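Ticket: zipper episodes getting rejected at upload (laundry bag task)
Project: Clakareo
Status: open, waiting on one more batch
Component: hand-held gripper, episode checker

Okay, starting this one fresh because the old thread got buried under the battery stuff. I'm collecting the laundry bag set for Clakareo with the hand-held gripper, and the checker keeps throwing out my zipper episodes. Folding is fine. Laying the bag flat is fine. It's only the "close the zipper" ones. Out of 77 I recorded this week, 13 came back with the tracking-lost flag, and every single one of those was a zipper take.

First thing I tried was the dumb stuff. Restarted the recorder, wiped the lens, redid the finger calibration. Recorded 5 more takes, same problem on two of them. Then I moved my setup over to the other desk by the window, which made it worse, so I moved back. (My back did not enjoy any of this.)

Next I pulled up the flagged takes and scrubbed through them one at a time. The tracking goes bad at pretty much the same moment in each: I come down low over the bag, the mesh takes up most of the view, and the position estimate starts sliding sideways like the whole table is moving. Then I lift up again and it snaps back. Once I saw that, I was kind of annoyed I hadn't looked sooner.

So my guess is that it's the surface plus the mesh. The bag is white net, the surface under it is pale and smooth, and the tracker has very little to hang on to. All those little diamonds look alike, and they shift whenever I tug the fabric. The zipper is gray so at least that stands out, but I'm pulling on it, so it's the last thing I want the tracker trusting. 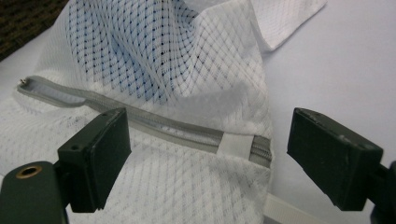

Goh replied a bit after lunch that the mesh was probably only half the story, and asked whether I was starting each take up high or already down at the zipper. Larnine had the same flag on a shower curtain set, Goh said, and it mostly went away once people began with a slow look at the surroundings and kept something with texture in view the whole time. Goh also wanted me to leave the rejected takes where they are and not delete them, in case the checker threshold needs another look.

Fair question, and yeah, I was starting low. I'd gotten into the habit of hitting record with the fingers already spread over the zipper - it saves a few seconds per take and I had a lot of takes to get through. Bad habit, apparently!

Changes I made after that:

Start each take up high, hold still for a second, sweep slowly left and right, then come down.

Put a patterned dish towel along the far side, close enough that it stays in view.

Stop letting the bag creep toward me between takes. I put down tape marks for it.

Ran 6 takes that way. All 6 passed, no flags. That's a tiny batch so I'm not closing this yet, and I changed three things at once, which I know is bad form. If somebody wants me to split them up and test the towel by itself, say so before I pack the kit.

One leftover question for Alis: does the towel have to stay in the same spot for the whole set? I'd like to swap it for other things so the model doesn't learn "towel means zipper," but I don't want to redo the lot if the labels expect a fixed layout. I'll keep going with the towel until I get an answer, and I'll post the next batch numbers in this ticket.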